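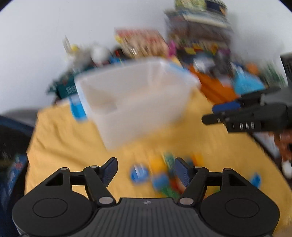
Slide 2. Why we teach by hand

Good morning, and thank you for coming. I work on the Pliris project at Nustdale. My talk is about showing a robot a task with our own hands, and I will speak slowly because English is my second language.

Before Pliris we used remote control, on the Kao arm. It worked, but it was tiring. In August we recorded 111 good runs by remote control and 969 by hand.

(Pause. Ask who has tried remote control.)

Slide 3. What one run teaches
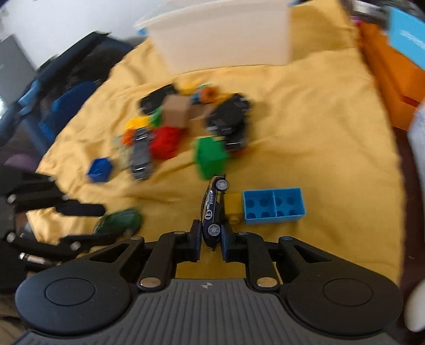

A grasp is a small decision, and the person makes it many times without thinking. We want the robot to learn this decision too. With mixed toys the fingers need a different angle almost every time. The dark blue car with the number 13 is held between the fingertips with its nose pointing away, and a yellow block stands right next to it. A robot that only learned from single toys would probably push that block.

Slide 4. What we throw away

From the 969 runs we kept 760. Mostly we removed the runs where the person moved too fast. Skundoleo, our sorting program, marks these, but I still check them by eye.

(If time is short, go to questions.)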